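Let patients read their own scan reports, and write them so they can

I have spent the past month reading radiology reports, and I have loved it far more than I expected to. My mother had a scan of her hip in March, and when the report landed in her online record she rang me up and read it out loud, stumbling over every third word. We got to the end and neither of us knew whether it was good news. (It was, mostly. A bit of wear, nothing that needed an operation.)

So I went looking for people who do this better, and there are plenty of them! The clinic at Langlois has been adding a short plain summary to the top of every scan report for two years now. Three or four sentences, no more. The full report sits underneath, written for the GP or the surgeon exactly as it always was, and the patient gets a few lines that say what was looked at, what was found and who will be in touch next. I have read a pile of them, with names removed, and they are a joy. "Your shoulder shows a small tear in one of the tendons. This is common at your age and often settles with exercises. Your physio has a copy of this report." What a difference that makes to somebody opening it alone at the kitchen table at ten at night.

The usual objection is time. Radiologists are stretched, the waiting lists are long, and every extra sentence has to be typed or dictated by someone with a queue of scans behind them. I take this seriously. But Langlois wrote 2000 of these summaries in its first year, and the doctors there told me that they now do them almost without thinking. You have just made up your mind about what the scan shows. Saying it in ordinary words at that moment is about as easy as it will ever be.

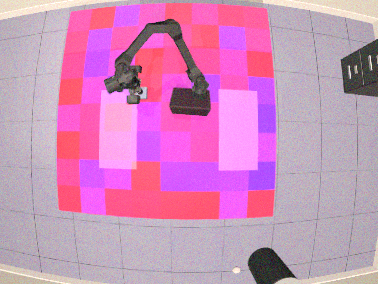
A simulated robot arm on a mat of pink, red and purple tiles.

The second objection interests me more. Some doctors worry that plain words lose precision, and that a patient who reads "small tear" will picture something quite different from what the specialist meant. That can happen. It happens with the long words too, though, and then the patient goes off and looks them up, and finds the worst page on the internet. I'd much sooner they were reading something written for them by the person who looked at the scan.

Tarach went about it another way. The hospital there kept its reports as they were and built a word list, 600 terms at first and 700 by the time I saw it, and each term in the online record can be tapped for a short meaning. It's a lovely piece of work and I got happily lost in it for an evening (I now know what an osteophyte is, and that I very probably own several). It suits curious people. I'm less sure it suits frightened ones. A list tells you what each word means, and you still have to put the sentence back together yourself.

My own favourite is a small thing they do at Ploltberg. At the bottom of every report there is one line headed "Worth asking", with a question the patient might like to take to their next appointment. Should I rest this or keep moving? Would an injection help me? My mother would have taken that line along on a scrap of paper and come home with a proper answer.

None of this needs new machines or a big budget. It needs a box on a form, a bit of practice and a hospital willing to let its doctors sound like themselves — most of whom, in my experience, explain things beautifully once they are in the room with you. I'd start with joints and backs, where there are so many scans and the findings are so often harmless, and move on to the harder areas once everyone has found their feet.

Our own hospital in Verkovari is asking patients what they think of the online record, and the form is open until 22nd November. There is a space at the end for other comments. I have filled mine right up to the limit, and my mother is working on hers.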